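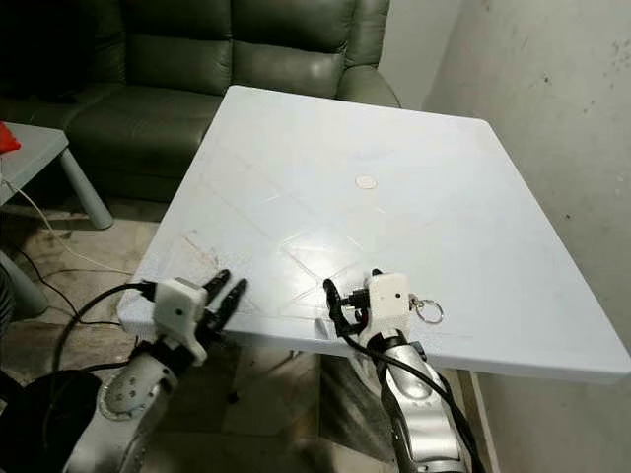
Are we going ahead with the umbrella order for Kirkance before the bases are sorted out?

We're holding the order until Triantafyllou tells us in writing which base goes with which canopy. The deposit stays where it is and the customer already knows.

I'm putting that at the top this time, as it's what people kept asking me in the hallway all week. The rest of the notes go in the order we talked about things, more or less.

Staff meeting, Grokumville office, 13/10/2022
Notes by Aidan Fitzgerald

We started late, my fault, I was on the phone with the freight company and they do love their hold music. Sales, the warehouse and the front office were all there. The install crew called in from the truck and we lost them twice. If I've got something wrong from their side, tell me and I'll fix it.

Last month's notes
Approved with one change. I wrote that the sample chairs went back to the maker, and they're still in our warehouse, behind the chaise frames. They need to go back. Warehouse has that one.

Kirkance umbrellas
Most of the meeting went here, so bear with me! Kirkance wants new umbrellas for the pool deck and the grill area, 101 in all, and they want them up before the pool opens in April. The canopies are the Tuno line in the market size, plus a few of the big cantilevers by the grills. The canopies aren't the trouble. The quote lists one base for everything, and the install crew said (loudly, through a bad connection) that there's no way the same base holds a cantilever. I went back and looked and they're right. Somebody copied the line down the page, and I think that somebody was me.

So we talked about what to do. Sales would like to place the canopy order now to hold our spot in the production line, then add the bases after. I was leaning that way too until the front office pointed out that a split order means two freight bills, and the second one is all the heavy stuff. We went back and forth for a good while. In the end we agreed to wait, get the base list from Triantafyllou, redo the quote and send it as one order.
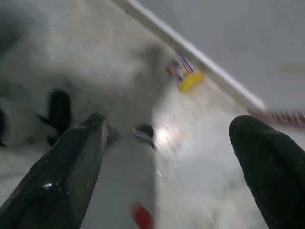 Pale surface, close up

The other piece is the deck itself. Part of it is pavers and part is poured concrete, and the property manager would like the umbrellas on the concrete side bolted down so they don't wander. Crew is happy to do it but won't drill until somebody from the property shows them where the pool lines run. I said I'd ask for a drawing. If there isn't one we'll have to walk it with their maintenance person, and that probably means a second visit before winter.

Color: they picked the dark blue, then the teal, and as of this morning they're back to the dark blue. I've asked for a signature on the swatch this time.

Restrapping
The strap vinyl is in, all but the white. We have almost 300 chaises and chairs booked for restrapping over the winter and I'd say half of those customers want white, naturally. The supplier says it's on the way. I suggested we start with the tan and green jobs so the bench isn't sitting there doing nothing, and warehouse agreed, as long as the frames get tagged when they come off the truck and not a day later. We had a mix-up last year with two properties that own the same frame in the same finish and I'd really rather not do that again.

There was a side conversation about whether we charge enough for restrapping the older frames with the rusted-out rivets. I think we don't. Sales thinks the customers will just buy cheap new ones from somewhere else if we go up. We left it there, and I'll pull the hours from last winter so we have something to look at.

Warehouse
We're getting tight again. The dining tables that were meant to ship last month are still stacked by the roll-up door, and the crew has to shuffle them every time a truck comes in. 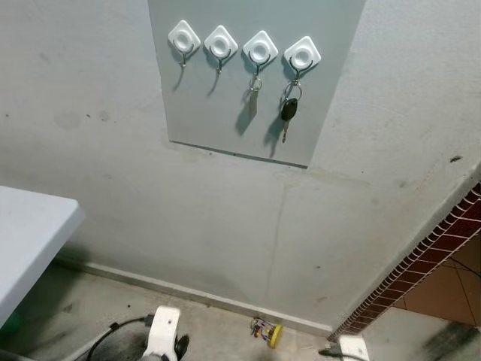

I called the customer about them and their patio still isn't poured, so they've asked us to keep the lot a while longer. We've never charged storage before. Front office thinks we should put it in the terms from now on, with a free period up front, and I like that idea a lot. I'll write something up. For this customer we'll just be nice about it.

The shrink wrap is also running low, and the 200 replacement sling covers came in without part numbers on the boxes. Warehouse is opening them and matching by hand. It's slow going, so please don't promise slings to anyone until that's done.
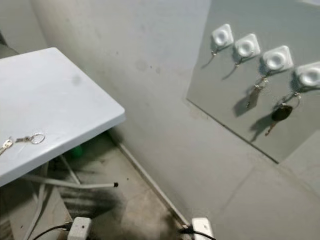

Keys and split ring on a white tabletop

Spring catalog
Triantafyllou is dropping 3 finishes next year, and one of them is the sand color that every single apartment community in town seems to have. If you've got a customer who'll want matching pieces later, call them now. Sales will make the list. I'd like those calls made before we start on the catalog pages so we're not selling a finish out of an old book.

Who's doing what
Me: base list, deck drawing, restrapping hours, storage wording
Sales: signed swatch from Kirkance, sand finish call list
Warehouse: sample chairs back, sling covers, shrink wrap
Crew: measure the grill area again when you're out that way
Front office: redo the Kirkance quote once I've sent over the bases

Next meeting is same time, same room, next month. The crew has asked to be there in person, so we'll start after the truck is back.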